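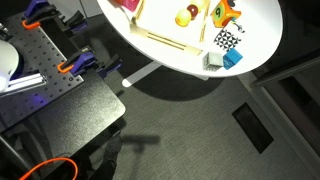

Flurina Zaugg thinks the whole field has been asking arms to reach too little. Most of the pick-and-place results she reads, she told me, happen inside a comfortable patch right in front of the robot, and she'd like to see what's left of them once the objects move over to the next piece of furniture.

I'd called her before I went to see Matvii Chornovol, and I brought her complaint along with me on Wednesday. He laughed. "She said that to me in October," he told me. "It's more or less why we started!"

What they started is a study called Stondlow. The question is pretty simple to say: if you teach an arm to pick things up by showing it what to do, does it matter where in its reach you did the showing? Matvii and Matilde Godinho collected 2000 demonstrations, a person steering the arm each time, and then trained the same policy twice. One version learned only from objects placed close in. The other learned from objects spread all over, including way out where the arm has to stretch (he calls those the "elbow-out" ones).

I expected him to say the spread-out version won and that would be that. It did win, but the part he wanted to talk about was the balls.

"Cubes are forgiving," he said. "You come in a little crooked and the cube turns to meet you. A ball just leaves." With the arm stretched, the gripper arrives at a lower angle, and a policy that has only seen steep approaches keeps trying to come straight down. It can't, so it gets a fingertip on the near side and pushes. Putting the balls up against thin wooden sticks helped, which I'd have guessed. What I wouldn't have guessed is that it helped the close-in policy a lot more than the other one. Matvii thinks the spread-out version had already learned to come in from the side.

So, numbers. They ran 1253 test grasps in all. On far-away balls with nothing to lean on, the close-in policy got 32 percent. The spread-out one got 70. I asked whether that gap was just down to more variety in the training data and he said, well, sure, that's sort of the point, but each version got the same number of demonstrations, so it isn't a matter of one seeing more.

Matilde joined us after lunch and was a bit less cheerful about it. She did a lot of the steering herself, and she's worried that she's baked into the result. "I slow down when it's far," she said. "I can't help it. Maybe the policy learned the angle, or maybe it learned to be careful like me." They're planning a round with other people at the controls to check. She's also annoyed about patterned surfaces. The policy did worse on a cube with a busy print than on plain ones, near or far, and she doesn't have an explanation she likes yet.

I asked Matvii what he'd do differently. Clamps, he said right away. They lost most of a week to a base that had crept a hair out of line, and every far grasp landed short by the same amount before anyone thought to check it. "Close in you'd never notice. Out at the end of the arm it's the whole game."

I sent Flurina the numbers that evening. She wrote back at eleven to ask what happens with a third table.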